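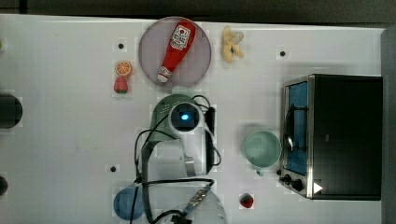
Ketchup, plated.

Lunch on the white table, 29th May. Toy fruit, one condiment, very little nutrition. I have eaten worse at Gruron.

The bottle lies across its plate like the main course. To the left, an orange slice and a strawberry keep each other company.

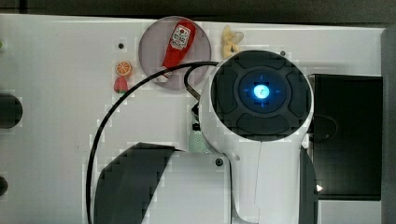
Condiments and plates

A red ketchup bottle, with a plate to itself. The gray plate has taken the upper left. Coffee is extra.
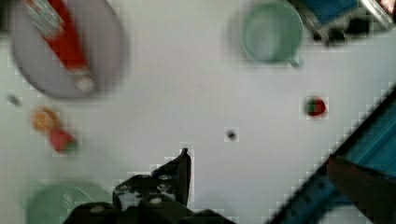
Cirilo Villalobos

More table settings in January, if Qian lets me near the dishes.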